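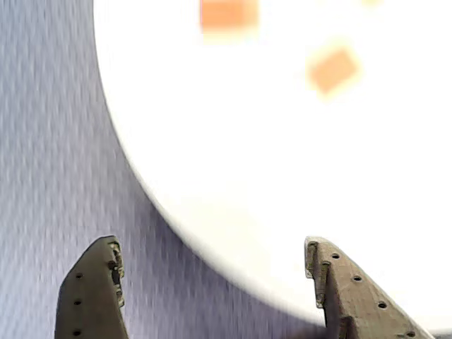

Orange on white.

Aminu Nwachukwu is already talking about B-sides when I get my coat off. He has a stack of seven-inch singles on the chair he means me to sit on, and he moves them to the windowsill one at a time, reading out the labels as he goes. By the time I've found my pen he has played me the first half-minute of two of them and apologised for neither.

I've come to Stokden to ask him about "Proltport", the single that took his band Skelia from the back rooms of pubs to the lower end of the charts, and which is being pressed again this spring with its original flip side. He is delighted by this, and he is even more delighted that anyone wants to hear about the flip.

"Everyone asks about the A-side, and I love the A-side, I'm not daft, it paid for a van," he says. "But 'Ibrahim' is the one I'd save from a fire. We did it in one evening, with the heating off, and there's a bit in the second verse where you can hear the bass player laughing. We left it in! Of course we left it in."

The song is named after his grandfather, who sang in the kitchen and never anywhere else. Nwachukwu has a cassette of him, recorded over the top of a football commentary, and the tune that opens "Ibrahim" is lifted more or less whole from it. He sings it to me across the table, tapping out the beat on his knee, and then sings it again slower so I can hear where he bent it to fit the chords.

"He'd have said it was too fast," he says. "He said everything was too fast. He thought hymns were too fast."

The first pressing was 2000 copies, which the band paid for themselves and kept in his mother's hallway. The single came out in November, a terrible month for it by his reckoning, with every big name in the country putting out something with sleigh bells on. It crept up all the same. A late-night radio presenter played it four nights running, then a shop in Leeds asked for a second box, and one morning the drummer rang him at work to say they had entered the chart at number 44.

"I was up a ladder," he says. "I used to paint shop fronts. I came down that ladder so fast I left the tin up there, and it was still there at dinner time, with a skin on it."

It climbed four places the week after, and then it was gone. I ask if that hurt and he looks at me as if I've asked something in another language.

"Number 40! We were on the list they read out! My aunt wrote it on the calendar. No, I was over the moon, I'm still over the moon."

We talk for a long while about how the record was made, and I could have happily stayed on this all afternoon. The drums on "Proltport" were played in a stairwell. The organ belonged to a chapel and had one dead key, a B flat, so the whole song was shifted up a tone to get away from it, and that is why he sounds as though he's straining in the chorus (he was). The handclaps are the band, the engineer and two people who had come to read the meter. When they went to remix it for the new edition they tried tidying the claps and hated the result, so the claps have gone back to being a mess.

What has changed is the bottom end. The old cut was made cheaply and the bass was shaved off to keep the needle in the groove. "You've never heard what he's playing on it, not properly," Nwachukwu says. "It's a lovely line, it goes all round the houses. I'd forgotten it myself. I sat there with my mouth open."

The new pressing is 443 copies, a number he won't explain except to say that the other three know what it means and that it was funny in the van. There is no album to go with it and no tour, though he lets slip that they have been rehearsing, and that the organ has been found, with its B flat still dead.

Before I leave he wants me to hear "Ibrahim" on the new cut, all the way through, and he stands up for it. He mouths the words. At the laugh in the second verse he points at the speaker, grinning, and then puts the needle back so we can have it again.

"Proltport" / "Ibrahim" by Skelia is reissued on seven-inch vinyl. Interview published April 12, 2026.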